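# My second try at the half marathon standard

In our running club there is a list on the wall with the times you need for the Wednesday fast group. For the half marathon I was missing it since two years, always by little. In February I wrote here that I would try again in spring at the Gulleo race, and now I have done it.
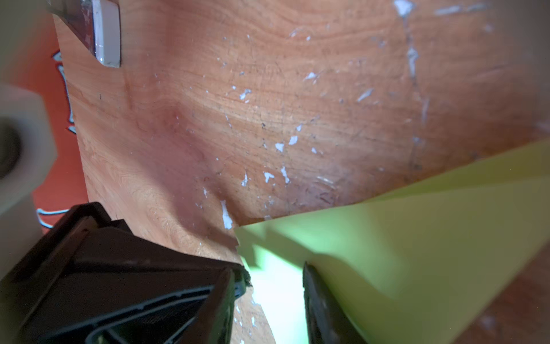
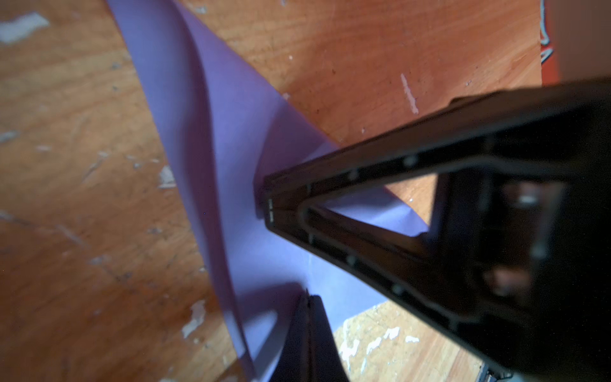
My preparation was not so good on paper. I planned sixteen weeks and then my left calf became hard in week five, so I lost many long runs. I wrote the new plan by hand, and I think I stayed there the whole evening moving the sessions from one day to another. Veronika Koller, who coaches us, looked at the result and took out two of the interval days. She told me that I can not repair the lost weeks by running them all at once. I was a little angry, but I followed it.

The race had 1124 people at the start. My bib number was 623, and the start block was the third one, so I needed almost two minutes only to reach the line. The first kilometers go down along the river, and everybody runs too fast there. I also. At five kilometers I was nineteen seconds ahead of my plan, and I decided to let a nice group go away from me, which was hard for my pride.

Then came the part after the bridge, with wind from the front. I ran behind Brayden Lemieux from our club for a long time. He is taller than me and he did not complain. At kilometer 14 he had a stitch and waved me past. From there I was alone until the climb at Kongkaew, the small restaurant where they put music in the window for the runners. The climb is short but it has a second part that you don't see from below. I had forgotten this second part completely.

On the last two kilometers I passed Kaisu Leinonen, and then she passed me back, and this happened one more time before the stadium. She won our small fight by three seconds. I finished in place 458, and my time was eleven seconds under the standard. Last year I was 37 seconds over it, on the same course.

My calf was quiet during the race, but on the stairs at home it talked to me again. I will rest for ten days and then start easy, with no watch. Veronika has already asked if I want to run the relay in Sekley in June. They need one more person for the third leg, 7.5 kilometers and mostly forest. I said that I will answer her on Wednesday.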